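Raffle and small lottery administration: speaker notes
Speaker: Naomi Temba. Slides by Emmanuel Mwakyusa.

Slide 1. Scope
Paper raffles run by clubs, one draw per year, fixed ticket stock. Online sales are left out. Figures come from the Dellik raffle, December draw, 3000 tickets printed in books. State the stock size before anything else. Every later number is checked against it.

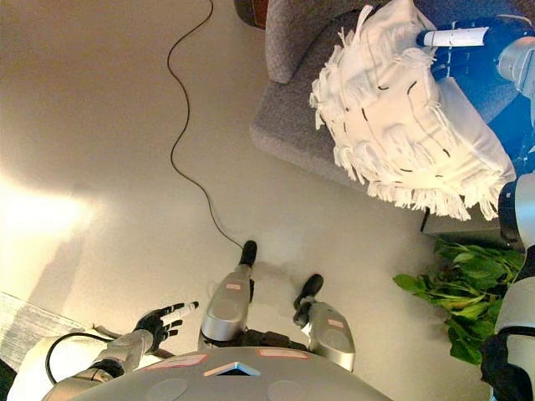 Slide 2. Ticket states
A ticket is sold, returned or void. No fourth state. "Out with seller" ends when the books close, at noon on draw day. Dellik closed with 227 returned and 11 void, the rest sold. Write that on the board: 2762 sold. Pause for people copying it down.

Void means torn, double-stamped or missing its stub. A void ticket keeps its line in the register. Do not reissue the number.

Slide 3. Drum loading
Stubs folded once, same direction. Load in batches, rotate between batches. Jeptoo Shirima's test draws showed late stubs staying near the top when the drum was filled in one go. Mention the 90 test draws, skip the table unless asked.

Slide 4. Draw order
Smallest prize first or largest first, either is fine. Print the order on the ticket and keep to it. Drawn stubs stay out of the drum. Two people read each number, one writes. Oduor Athumani's form has a column for the second reader's initials.
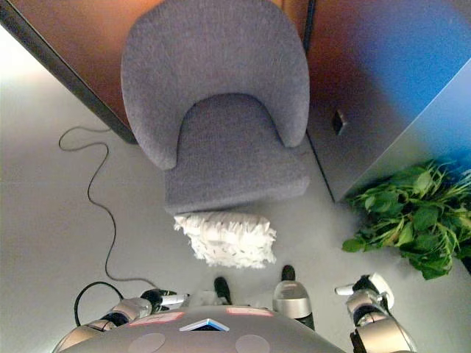
Question from the floor last time: what happens if a returned stub is drawn?
The stub is set aside, the register is marked, and the same prize is drawn again. Then the remaining stubs are checked against the returns list before the next prize.

Slide 5. Unclaimed prizes
Claim period goes on the ticket. Refer to handout, page 2.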